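4 min read

September 2021

Back on the kitchen tasks after four days on the drawer set. I got in before eight and the headset was still on charge from last night, so I could start straight away. Raquel Moreira had left me the list on the whiteboard: fruit to the plate, pastry to the plate, both hands allowed, any order. Target for the week is 812 good demonstrations across all the kitchen layouts. We are behind, mostly down to the update that broke the finger tracking.

The update is fixed now, or nearly. Rui Fonseca went through it with me before I put the gloves on. The old mapping took my fingertip positions and tried to match them, which made the thumb swing too wide whenever I closed my hand. The new one goes by the angles between fingertips and palm. It feels slower, but the thumb ends up where I want it. I did 20 minutes of nothing but opening and closing on a block before I let it record.

The first hour was poor. I kept coming down too fast, which in the simulator means the fruit shoots off sideways as if it had been kicked. You get no feeling of contact through the gloves, only a change in tone in the earphones, and after a few days away from it I had forgotten to listen. I have to tell myself to stop when the tone starts, wait, and then close. If I close while I am still moving I lose it nearly every time. Threw away almost everything from that hour.

Better after a cup of tea. I have gone back to what Glória Tavares taught me when I started in April, which is to do the whole thing once with my real hands on the desk, eyes shut, before doing it in the headset. It looks silly but it works for me. The robot learns whatever I do, hesitations included, so if I hover over a piece of fruit for three seconds making up my mind, it learns to hover. Glória can always tell my recordings from hers because mine have a little dip of the left wrist just before the grasp. I had no idea I did it. I tried to get rid of it today and I think it is about half gone.

Toshio Yoshida rang mid-morning about the Azevedo batch, the one we sent over last week. 1,717 episodes went in and 78 came back marked as unusable. I had expected worse. Most of the 78 were cases where the object was let go a little above the plate and dropped the last bit. On screen that looks fine and the checker passes it, but the policy trained on it starts dropping things from higher and higher. He wants the hand to stay closed until the object is resting on something. I said I would do that from now on, and I wrote it on a bit of tape and stuck it to the monitor.

He also asked whether we could use both hands more. Nearly everything I have recorded so far is one hand working and the other parked out of the way, since that is how I would do it at home. His point was that the parked hand teaches nothing. Fair enough, but it makes the work a lot more tiring. My shoulders know about it this evening.
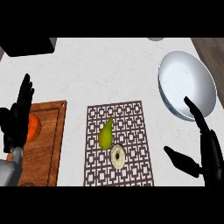 Two hands at once is mainly a matter of where I look. I can only watch one properly, and the other goes wherever my arm happens to take it. What I settled on was to get the left hand round the orange fruit on the cutting board first and have the right one out by the stack of plates before I lift anything. Then I only have to watch the fruit. The pear is harder than anything round, lying on its side on the lattice placemat with the pastry almost up against it, and I want to get the angle of the wrist sorted out before I try that in numbers. The plates worry me as well. It would be easy to catch the top rim with a finger on the way in.

Karabo Kekana sat with me for part of the afternoon to learn the reset procedure, and then had a go. Karabo is much smoother than I was at that stage, though far too polite with the grip, and two pieces of fruit slid out before they got anywhere. I passed on the bit about stopping on the tone. I also said not to correct a bad grasp halfway and hope for the best, just press the pedal, bin it and start again. A recovery can be useful to have, but Raquel wants those labelled and kept apart, and nobody remembers to label them at the end of a long run.

We had one crash, about four o'clock, when the Fudby layout failed to load its textures and everything came up pink. Rui restarted the machine and we lost nothing that had been saved. He thinks it is the memory again and has asked Fekden for a quote on a new card. Until that comes I am to close the viewer between layouts.

Finished at half past five. Wiped down the gloves, put the headset back on charge, copied the day's files across. The left glove is wearing through at the forefinger and I need to ask Raquel for a new pair before it goes altogether. Tomorrow the pear, if the wrist behaves, and then the Ukex layouts with Karabo doing the resets.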